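**Bench news, May**

Quick one from the disassembly group, writing this between runs. Dehua and Poonam have finished the second round on the desktop tower task (drive, processor, memory, out of the case and onto the tray) and the numbers are finally worth sharing.
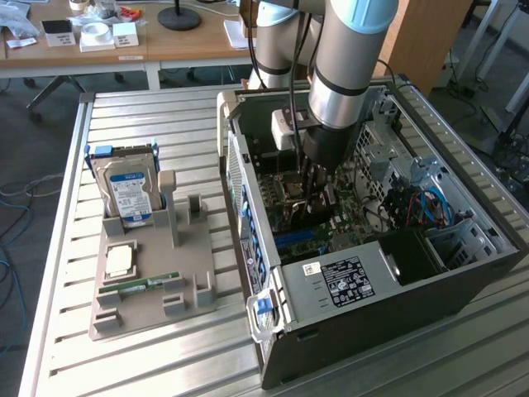
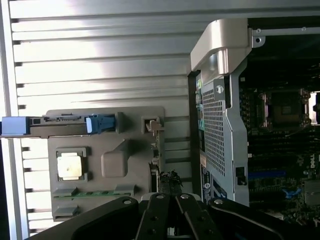

Main change since the last newsletter: we stopped training on whole runs. Each run now gets chopped at the points where the gripper opens or closes, and the policy learns the chunks seperately. Sarita's idea, took her a weekend to code up. The planner on top (still called Fatine, sorry, name stuck) only picks which chunk comes next. It never touches the joints.

Results so far. 1398 demonstrations before chopping, 7 operators. Trained on all of it, the old end-to-end policy got the memory out a bit more often than not. Chunked version does clearly better on memory and much better on the drive. Processor about the same, sadly. Most of the misses there are at the first grasp, fingers land slightly off and the thing tilts.

We also tried cutting the data right down. With 300 demonstrations the chunked policy still holds up on the drive. Nobody expected that, Vandana made us run it again. Same answer.

Things that did not work:

- Feeding force readings straight in. Noisy, made it timid. Shelved for now
- Mixing in the old Darska recordings. Different gripper, different speeds, hurt everything
- Letting Fatine retry forever. Capped at 2 retries per chunk, then it stops and asks

Mohcine is redoing the labelling tool so the cut points can be nudged by hand, the automatic ones are late when an operator hesitates. Should be on the shared drive by the end of the month. If you recorded runs for us, please check your cut points when it lands, it is quick.

Write-up is nearly there, Poonam has the draft. Comments on the method section very welcome, the results tables will change so dont bother with those yet. Next up is putting the parts back in, starting with memory.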